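Making your make-up and skin care last longer: tips from our readers

Updated 17 Jan 2024

In January many of us look at the bathroom shelf and find five open creams and no money to buy the sixth. I sell beauty products from a catalogue since many years, and I also waste less of them than before. These are the habits which I keep at home.

Write the opening date on the bottom of every jar. I use a thin permanent marker, and if the jar is dark I put a piece of paper tape first. Mascara I change after three months, even when there is still some inside.

Close the toner bottle immediately, not after you finish your face. If it has a wide opening, pour a little into a small pump bottle and keep the big one in a cupboard away from the window.

A lipstick which has come to the end of the tube still has a good piece inside. Take it out with a clean cotton stick or a small spatula, put it in a little pot and use it with a brush. My friend Esperanza Iwasaki puts two old colours together in one pot and gets a third one she likes better.

Loose powder goes everywhere. Do not wipe it with a wet cloth, it will make a paste. Brush it up dry first, and only after this use a damp cloth.

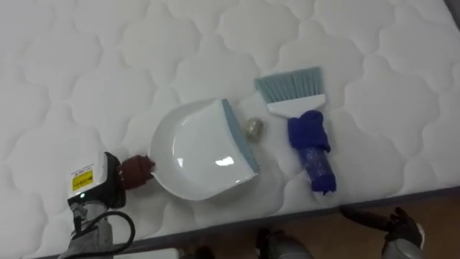
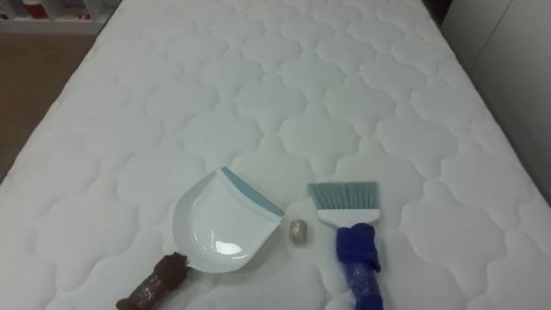
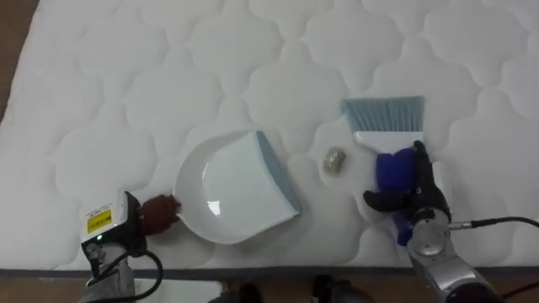 Make-up brushes need washing every two weeks if you use them daily. Lukewarm water and a drop of baby shampoo is enough. Hold the hairs down so the water does not go into the handle - the glue becomes soft and the hairs start to fall. Dry them flat on a towel with the heads over the side of the table. It takes one night, and for the thick blusher brush sometimes two.

For a broken pressed blusher, crush it completely, add a few drops of rubbing alcohol, press it with the back of a spoon through a piece of kitchen paper and leave it open for 20 hours. The surface will not be so pretty, but the colour is the same.

Cut the tube of hand cream in the middle when nothing comes out any more. I weighed what was left in one Irska tube and it was 16 grams. Push one half over the other to close it, and finish it in the same week.

Pavithra Rodrigues wrote to ask if cream can be kept in the fridge. Eye gel yes, it feels very nice in the morning. Thick creams with much oil I leave outside, they become hard and you take too much with the finger.

Next time I will write about nail polish which has become thick, and which remover I use for it.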